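Purchasing FAQ: Funden Two-Arm Cells
Last revised October 4, 2020

What does the base order include?
Two arms, base plates, the front rail assembly, the floor panel and one pair of gripper fingers per arm. Walls are ordered separately. Gudine ships the arms and the extrusion in separate crates, so expect two freight lines on the invoice.

How much should we budget for fingers?
Treat fingers as a consumable. Order one spare pair per arm with the cell and put $244 a year in the operating budget for replacements. Work with thin board, such as gripping a box by one wall, loads the fingers along a narrow line. Check the contact faces monthly.

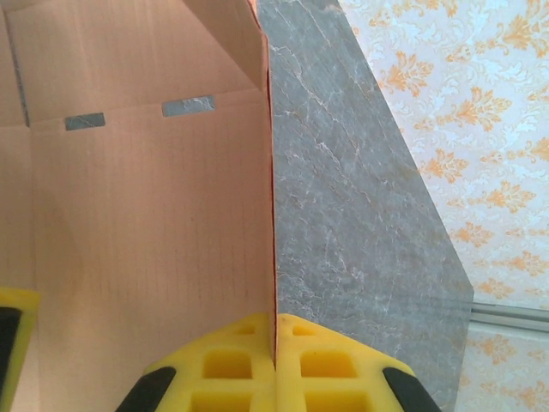 Cardboard work also needs its own line for stock. Boxes that have been taped and reopened fold differently from new ones. Sites that test on both should buy both, and should keep the two lots apart in storage.

Can we reuse a Twal controller?
Units built after 2011 can be reused with an adapter kit, list price $684. Older units cannot. Send the serial number before you request a quote.

Do we need walls?
Three walls are recommended if the cell has a fixed camera. Any matte covering is acceptable, patterned or plain. Leave the front open for access to the rail.

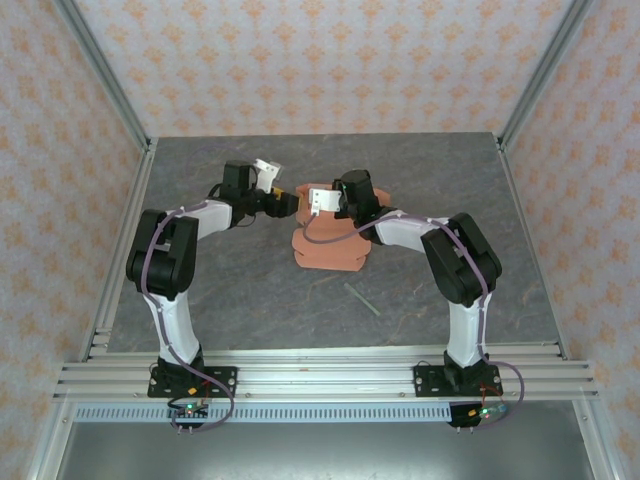 Two-arm cell with three walls, seen with stacked pieces on the floor panel.

How much cable slack should we allow?
Measure with the arm at full reach, then add a loop at each joint. Short cables are the most common reorder.

What is the lead time?
Around 600 hours of shop time are booked per batch. Orders received by the end of May ship with the summer batch. Later orders move to the next one.

Is the Bolex camera mount covered by the warranty?
No. It is a third-party part and carries its own terms.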